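Thread: held-out rooms, shuffling vs. staging your test layouts
Board: Manipulation / Evaluation
Page 1 of 1

bcseok
Posted 30th July

Quick one for anybody running pick policies in real homes. We've been arguing in our group over how to pick the start layouts for eval. Two camps. Camp A: shuffle the objects by hand before every trial, note the result, move on. Camp B: fix a list of layouts up front, print them, reset to the printout each time.

We did A in January and got 98 clean grasps out of 500. Reran the same checkpoint with B and the number moved enough that I dont trust either one. Which are you all using and why?

Byung-chul Seok

gripperdad
B. Always B. With A the person resetting the table learns what the arm is good at and starts helping it. Not on purpose. Happens anyway.

namgil_s
Disagree, sort of. B just moves the bias to whoever wrote the list. I've seen layout lists where every handle faces the robot. Every single one. Looks great on paper.

What I do now: B for the comparison between checkpoints, A for a sanity pass at the end, and never put the two numbers in the same table.

Nam-gil Seo

fultura_lab_tess
Hand shuffling also drifts over the day. First ten trials the stuff is all over, last ten everything is in a tidy little row because you want to go home.

bcseok
ok fair. Here's one of our B layouts. Side table in a corner, mixed kitchen stuff on it, everything toward the back. Arm at hover over the back of the table.

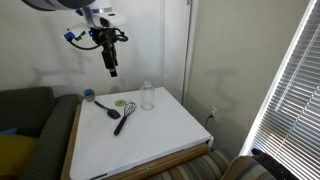
layout from list B, white side table. spatula, whisk, glass jar, round disc, plant in the back corner

bcseok
Target on this one is the whisk. Handle points to the near side so you'd think easy. The spatula handle leans one way and the whisk leans the other, and the spatula head ends up right beside it with a narrow gap. That gap is what we wanted to test.

gripperdad
Nice layout but the front half of the table is bare. If all your B layouts look like that you're only testing far reach.

bcseok
they don't all. 29 layouts on the list, the back-heavy ones are one group. Should have said.

cernico_user
What's the clear jar doing for you? Serious question. If your depth is anything like ours the jar is half holes and the planner goes straight through it. Then you get a fail that has nothing to do with the whisk.

bcseok
That's a fail though? A home has glass in it.

cernico_user
Sure it's a fail. But of what. You said you're comparing checkpoints on grasp. If the jar gets knocked you've got a collision result mixed in with a grasp result. Log them apart or pull the jar.

namgil_s
Log apart, keep the jar. Two columns, costs nothing.

peteo_anna
Different worry. Blinds. You've got a window right next to the table and the arm is throwing shadows on the wall. Layout is fixed but the light isnt. We reset objects to the printout for weeks and the scores still wobbled, and when we sorted by time of day most of the wobble lined up with it. Shut the blinds and use a lamp or at least write down the time.

gripperdad
+1. White top too, so anything the sun does shows up on it.

fultura_lab_tess
I'd leave the light alone. If it only works with the blinds shut I want to know. Just interleave the checkpoints, A B A B, same layout back to back. Then both of them get the same sun.

peteo_anna
Interleaving yes. But then you need enough trials that the sun averages out and most people stop way short.

bcseok
How many is enough

peteo_anna
Depends on the gap you're trying to see. We did 1,226 for the last writeup and I still wouldn't bet lunch on the smaller differences.

cernico_user
lol that's a lot of resets

schwaiger_fan
Has anyone tried overlaying the saved start image on the live camera feed for resets? We do half transparent, nudge the objects till they line up. Beats a printout. Thin stuff like whisk wires is a pain to line up but handles are easy.

namgil_s
Yes, do this. Only catch is the camera can't get bumped. If it's on the arm, send the arm to the same hover pose first or your overlay is garbage.

bcseok
OK so plan is: keep list B, add front-half layouts, overlay for resets, interleave checkpoints, separate column for collisions. Blinds stay as they are and I'll write down the time. Not redoing the January set.

gripperdad
Then don't quote the January number.

bcseok
It'll be in the appendix with a note.

gripperdad
Still wouldn't. But ok. Post the layout list when its done?

bcseok
Will do, need to clean up the file names first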